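3.2 Building the practice kitchen

We had one term, a shared computer room and a club of students who mostly joined because they liked games, so I wanted the first exercise to be something they could mess about with from day one. The club at Drimine had tried starting with theory the year before and lost half its members by May. This time everyone got a simulated two-armed robot and a table full of clutter in the first session, and we talked about the maths afterwards, once people had a reason to want it.

The students chose what went on the table (Figure 2). I'd asked for ordinary household things in a mix of shapes, and I only stepped in when somebody wanted to add a grand piano. The bread was a great favourite! It's round, it rolls if you nudge it, and it taught more people about friction than I ever managed at the whiteboard. We also let them decorate the room, which took up a whole session I hadn't planned for, and I'd happily give it up again — they looked after that world as if it were theirs.
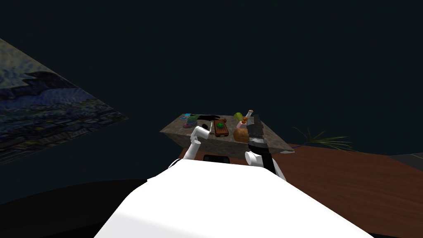

Figure 2. The simulated tabletop with both arms reaching in. Bread, a chopping board, fruit and a small bottle share the surface with other bits and pieces.

Each pair then had to write a short program that picked one thing up and put it down somewhere else without sending its neighbours flying. I know that sounds easy. It sounded easy to them too, and the first fortnight was mostly bottles going over. We used the Banov planner for the arm movements (an older version, as the newer one wouldn't run on our machines) and logged every attempt, good or bad, to a shared folder. By the end of term the folder held 1,754 attempts from 12 pairs. I'd been hoping for 2,000, but we lost several sessions to a broken login server and I stopped fretting over it.

What I hadn't expected was how much the pairs argued about which arm to use. Our instructions, borrowed from the Jacobs worksheets, said to pick the nearer one and get on with it. Plenty of students ignored this, and one pair wrote 29 lines of code just to make the arms take turns politely. It was slow and rather lovely, and I've kept it in the materials for the next group. The attempts where both arms moved at once are treated separately in Section 4, where I also go into how we decided what counted as a drop.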